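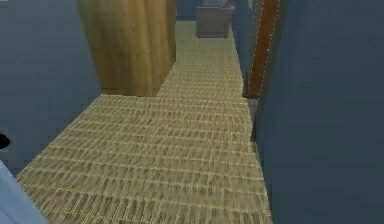

Stones and plane irons, 7/3/20

Back on the sharpening today. The old 800 stone had dished so badly in the middle that the wide iron was coming off it with a belly, and I'd been blaming the honing guide for it since January. Sorry, guide.

Flattened the stone on wet and dry paper stuck to a bit of float glass. Pencil grid first, rub until the grid goes, draw it again, rub again. It took most of a pot of tea and the sludge gets absolutely everywhere (apron on next time, please). Once the last of the pencil had gone from the middle I gave the edges a quick chamfer so they don't crumble.

Then the Mekon 1000, which only needed a light going over. It's a thirsty thing – I left it in the bucket while I did the other one and it was still drinking when I came back. Note to whoever uses it next: don't leave it in there overnight, the last one went soft that way.

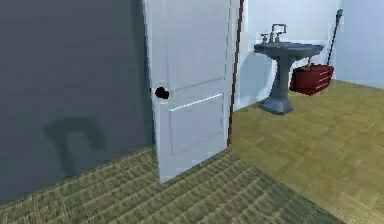 Gunnlaugsson

Tried both stones on the Rinder iron. Took the primary bevel back on the 800 until I could feel a burr right across, then over to the 1000, then the strop. The back still isn't flat near the left corner. I can see the old scratches there when I tilt it to the lamp, so that corner is going to leave a line in anything soft.

Test cuts on pine end grain: much better in the middle, a bit torn on the left, just as you'd expect. On the oak offcut it was lovely, long curly shavings and hardly any push needed!

Still to do: flatten the back properly, sort out the 2 narrow chisels, order more paper for the glass. The Flelance strop paste is nearly finished too, and the lid has gone missing again.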